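Home | Forums | Consumer Tech | Security | Members | Search

Ultosard Community Forums > Security > Fake renewal notices

Print this thread | E-mail this thread

Starkel renewal invoice, did anyone else get one?

holmgren_t wrote:
My father got an e-mail on Saturday saying his Starkel antivirus had renewed for three years and his card would be charged that evening. There was a PDF invoice attached and a number to call if he wanted to cancel. He has never owned Starkel. He called the number anyway because he was worried about the charge.

The man on the line asked him to install a remote support program so they could "process the refund form." Dad got as far as downloading it, then his neighbor came over and he hung up. The program was downloaded but he says he never opened it. Is that enough, or do I need to wipe the computer?
Trygve Holmgren

pinecone79 wrote:
If he never ran it, delete the file and empty the recycle bin. Then run a full scan with whatever he has. I wouldn't wipe anything. Check with his bank too, in case he read out a card number on the phone. People forget that part when you ask them later.

Ackah wrote:
I disagree with pinecone79. You only have his word that he didn't open it. My mother told me the same thing and the program was sitting in her startup list. Back up the documents and photos, reinstall, and change the passwords from a different computer. It's an afternoon of work.

pinecone79 wrote:
You can look at the startup list and the installed programs without reinstalling. If nothing is there and the event log shows nothing was installed that day, a wipe is a lot of trouble for a man who may not remember his mail password.

R.Kleinschmidt wrote:
I do repairs in Flonamville and I see these every week. Both of you have a point. What I do when a customer brings one in:

1. Disconnect it from the internet before turning it on. Unplug the cable or turn off the router.

2. Look in the downloads folder and write down the name and time of the file. Then check installed programs, sorted by date, and the startup list. Some of these tools run straight from the download and don't install at all, so an empty list doesn't prove much.

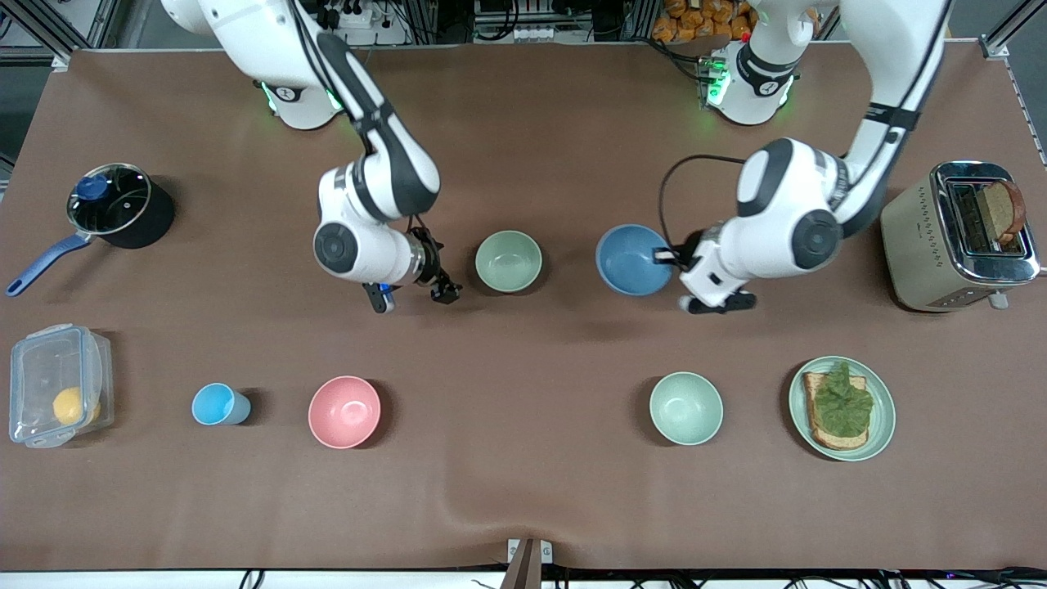

3. Look at the mail account from a clean computer. Check for forwarding rules and for recovery addresses he doesn't recognize.

4. Call the bank on the number printed on the card. Ask for a new card if he gave out any part of the old one.

If steps 2 and 3 turn up nothing I give it back without a reinstall. If the tool ran even once, I reinstall. I charge for the time either way, so I have no reason to push one over the other.
Rüdiger Kleinschmidt

holmgren_t wrote:
Thanks. I went over there after work. The file is in downloads, the time matches his call, and there's nothing new in installed programs or startup. No forwarding rules in his mail. He did give them the last four digits of his card and his date of birth.

Ackah wrote:
Date of birth is worse than the four digits. Put a freeze on his credit. It's free, and he can lift it when he needs to.

pinecone79 wrote:
Agree with Ackah on the freeze. Still no on the wipe.

dorsey_lane wrote:
I got the same e-mail but mine said $20 a month. The sender address was a free mail account with a string of numbers in it. I reported it as junk and deleted it. Why do the spam filters let these through?

R.Kleinschmidt wrote:
Mostly the PDF. There is no link in the message for the filter to check – the phone number is inside the attachment. Tell him to expect more calls now that they have his number. They may say they are from the bank, or that they are refunding the first charge. He should hang up and not argue with them.

holmgren_t wrote:
They called him twice this morning. He let it ring. Bank is sending a new card and we did the freeze at lunch. I'm leaving Windows alone for now and will check it again next weekend.

Ackah wrote:
Your call. I'd still reinstall it.

Contact us | Copyright Ultosard Community Forums | Back to top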